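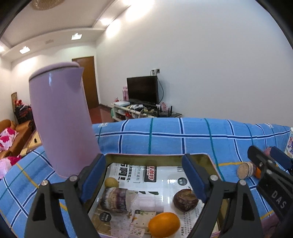

4. Setting Up Scheduled Charging

6 min read

This section covers the Plinden wall charger when it is used with the Kerness vehicle app. Complete Section 3 (Wiring and First Power-On) before you start. The charger must be mounted, closed, and showing a steady green status light.

4.1 Pairing the charger

1. Park the vehicle within 40 feet of the charger and set the parking brake. Leave the charging cable unplugged.

2. Open the app and select Vehicle > Charging > Add Charger.

3. Press and hold the button on the underside of the charger for seven seconds. The status light changes from green to flashing blue.

4. Enter the pairing code printed on the inside cover of your installation booklet. The code has nine characters and does not use the letter O.

5. Wait for the light to return to steady green. If it flashes red, repeat steps 3 and 4.

Note: Only one vehicle can be set as the primary vehicle. Other vehicles can still charge, but they follow the primary schedule.

4.2 Setting the current limit

1. Select Charger > Limits.

2. Set the maximum current to the value your electrician wrote on the installation label. The highest available setting is 40 A.

3. Select Save. The charger restarts, and the light goes out for a short time.

CAUTION: Do not set a limit above the value on the installation label. The charger cannot detect the size of the wire behind it.

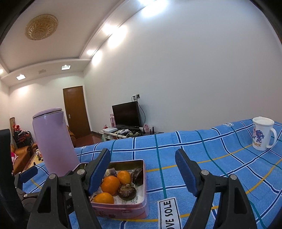

4. Plug in the vehicle and check that the current shown in the app does not go above the limit you saved. The vehicle may draw less than the limit -- this is normal when the battery is cold or nearly full.

4.3 Creating a schedule

1. Select Schedule > New.

2. Choose the days, then enter a start time and an end time. A schedule that runs past midnight belongs to the day on which it starts.

3. Set the target charge level. Charging stops at the target or at the end time, whichever comes first.

4. Turn on Departure Heating if you want the cabin warmed from wall power. Heating needs the cable to stay plugged in.

Note: To charge at once without deleting the schedule, press the charger button twice. The schedule resumes the next time the cable is plugged in.

The charger stores the last 500 charging sessions. Older sessions are overwritten -- export them first if you need them for mileage claims.

Section revised 2nd January by Uliana Prokopenko

Shares: 7 | Comments: 9

Contact Plinden Support | Back to top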